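Draught Proofing or a New Boiler? What I Learned from One Cold Hall of Residence

Project report, energy and society module, August 2021

I picked this topic because I was cold. My room last winter was on the north side of Guravside, the older of our two halls, and every evening in February I sat at my desk in a coat with a blanket over my knees. Meanwhile the hall newsletter kept telling us that the building was going to be upgraded with a new boiler. I wondered if anybody had looked at the windows first (mine whistled), and that's more or less how I ended up with a project.

The question I handed in on the proposal form was: for an old building with leaky windows, how much of the heating bill can be cut by sealing gaps, and how does that compare with replacing the boiler? My tutor said it was too big, so I shrank it to one corridor and one winter of meter readings. I'm glad I did, as even that nearly finished me off.

The readings came from the estates office, who were very patient with me. The heat meter for our corridor is read by hand, and whoever does it has handwriting like mine, so I spent a whole weekend typing numbers into a spreadsheet and arguing with myself over whether something was a 1 or a 7. For the month I studied, the corridor used 1,352 kWh of heat. That was my starting figure and everything else hangs off it.

Next I had to work out where the heat was going. You can't measure that directly without proper kit, so I did what the textbook does and split it into heat lost through walls and glass, and heat carried off by moving air. The first part is sums -- area times U-value times temperature difference. The second part is guesswork with a formula wrapped round it, because you have to pick a number for how often the air in a room gets swapped with outside air. I used 2 air changes an hour for the worst rooms, which my tutor thought was high but not silly.

With that number the draughts came out as a much bigger share of the loss than I'd expected. I checked it again with a lower rate and they were still the largest single item in the north-facing rooms. On the south side it was much less clear, and if I'd lived over there I'd probably have written a completely different report!

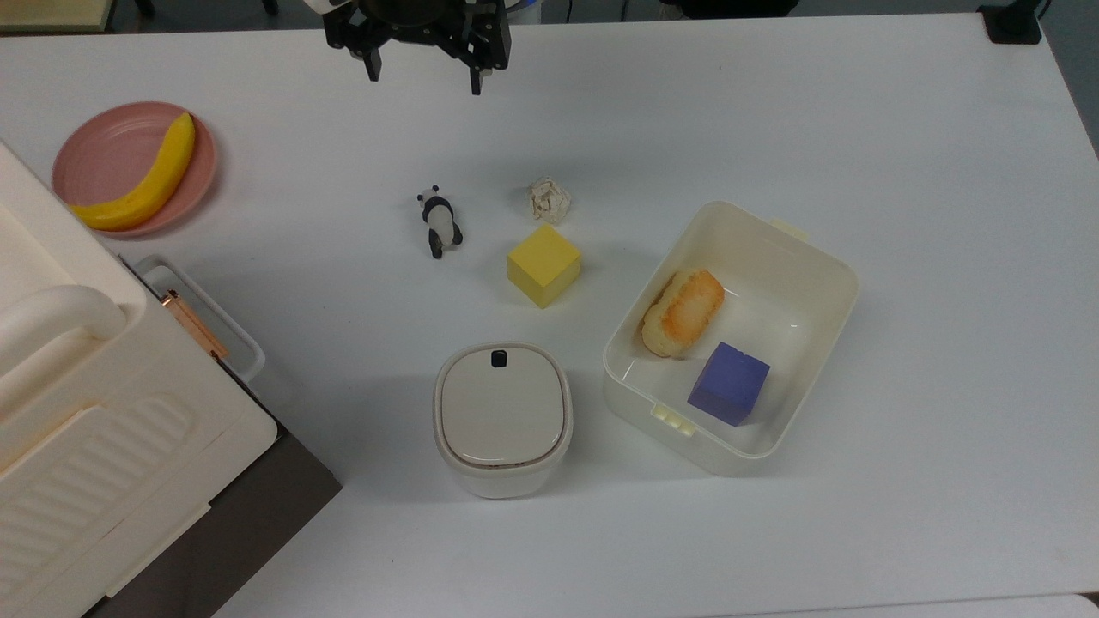
Kazimír Hájek wrote in the margin of my first draft that I was comparing a cheap thing with an expensive thing and then acting surprised that the cheap one won. He also wanted to know what happened to the sums if the old boiler broke down anyway, in which case the college would be paying for a new one whatever I said about windows.

I thought that was a bit harsh when I read it, but he had a point and I rewrote the whole costs section. So now there are two versions. In the first, the boiler has plenty of life left and the choice is a real one. In the second, it has to go regardless, and the only question is whether to seal the windows before choosing the size of the new one. I think the second version is the more useful. If you seal first, the corridor needs less heat, and you can fit something smaller.

For prices I used a quote from Nulteo, a small firm that does brush strips and secondary glazing. They wanted £400 to seal the windows on my corridor, with another £200 if the fire doors at the ends were done as well. I left the doors out of the main result. They have rules of their own about seals and I didn't understand them well enough to write about them. The boiler price came from Karkent, and I've been asked to keep it out of the report, so the comparison is given only as payback time (see the table at the back).

The sealing pays for itself well before the boiler does in every case I tried. I don't want to oversell this, though. My meter covers one corridor in one cold month, I assumed people keep their windows shut, and I know for a fact that they don't. Yiran Song from my seminar group pointed out that people in warmer rooms might just open the window more, and I have no data at all on that. There's also damp to think about. Seal an old room up too tightly and you can swap a draught for mould, so the trickle vents need to stay open.

If I did it again I'd borrow a blower door and measure the air leakage properly. I'd also start reading meters in the autumn, when there's time to fix mistakes, and I'd put the Huenchumán building next door in as a comparison -- it has the same boiler but newer windows, and I only found that out a week before the deadline.

The spreadsheet is attached, with the readings I wasn't sure of marked in yellow.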